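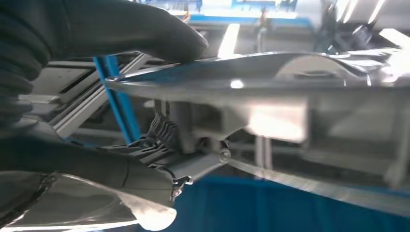

I've worked at Hirico for 11 years, most of them on the handle line, and people keep asking me what it's like now that we have the robots. I usually say "fine" and change the subject. My sister told me I should write it down properly, so I'm doing that.

We make plastic parts with hardware on them. A long gray molded piece comes in, a bracket goes on the underside, a rod goes on the bracket with a screw, and the whole thing gets checked and packed. When I started, every bit of that was hands. You picked the part out of the tote, set it in the fixture, put in the bracket, ran the screw, swung the rod to see that it moved freely, and put it on the rack. A good shift for one person was 70 an hour if the totes showed up on time, and they mostly didn't.

The first cell went in last December. The robot holds the part and moves it between stations now. It does the picking up, the turning over, the holding still and the setting down. What it doesn't do well is decide whether a part is any good, and that's most of what my job has turned into.

The part has a thin top edge and a smooth, slightly glossy face, and both of those mark if you look at them wrong. For the first three weeks we had a little dull spot on one part out of every tote. Han-gyeol Heo, who was on second shift then, spotted that it was always in the same place. The grip was closing too hard at the top. The technician from Cakent turned it down, and then it started letting parts slip when it flipped them. Turned it up a hair, dull spots again. It took most of a month to find the setting, and in the end they also changed the finger pads.

I bring that up because when people picture automation they picture somebody flipping a switch. We had four of us standing around with flashlights and a box of scrap.

There were 30 of us on the line across three shifts before the cells. There are fewer now. I'm going to be careful here because some of those people read this. No one was walked out the door. Some took openings in molding, a couple took the transfer to the Kashindye plant, and Rafia Janjua retired, which she'd been threatening to do since before I got there. When someone left, the spot wasn't filled. The company calls that attrition. I don't have a better word, but I notice I don't like saying it.

The ones who stayed got retrained, and I'd call the training decent. Two weeks, paid at the regular rate, in the room behind shipping. We learned how to clear a fault, how to jog the arm by hand, how to lock the cell out and how to re-teach a point when a fixture gets bumped. Ekkachai Klinhom picked it up fastest. He'd been running screws for years and never said much, and by the second day he was explaining coordinate frames to the rest of us with a coffee cup and a pencil. He's a cell lead now and makes more than I do. Good for him.

My own body is better off. I had a bad right thumb from pressing brackets and it has stopped waking me up at night. I used to come home with my shoulders up around my ears. Lifting totes is down to almost nothing. If that was the only thing that had changed I'd have no complaints at all.

The part I didn't expect is how quiet it is between people. On the old line we sat close together and talked all shift. You knew whose kid had a recital and whose truck was dying. Now each of us watches two cells, and the next person is on the far side of a lot of aluminum framing. You can wave. We still eat together, and Ro-un Na started bringing in food on Saturday overtime shifts so that people would come to the break room instead of sitting in their cars. It helps.

The other thing is the kind of tired. I used to be tired in the arms. Now I'm tired in the head. Nothing happens for forty minutes and then three things fault at once, and you have to think clearly with a light flashing at you. Ji-hoon Cha has been after management to rotate us every two hours so no one gets glazed over. They tried it for a week, dropped it, and last I heard it's coming back – I'll believe it when the schedule is posted.

We ran 2,000 good parts off the first cell in a single week this spring and they bought pizza. I still reach over and swing the rod on every part I pull for a check, the same way I did at the bench. The procedure only asks for a look and a gauge. I've found two stiff ones doing it, both of which would have passed.

A third cell is supposed to come in for the Pestunano order, and it will put the screws in by itself, with a camera checking them after. I asked what that means for the check station and was told it hasn't been decided. I put my name in for the programming class either way. It's Tuesday nights and I'm on the waiting list, second from the top.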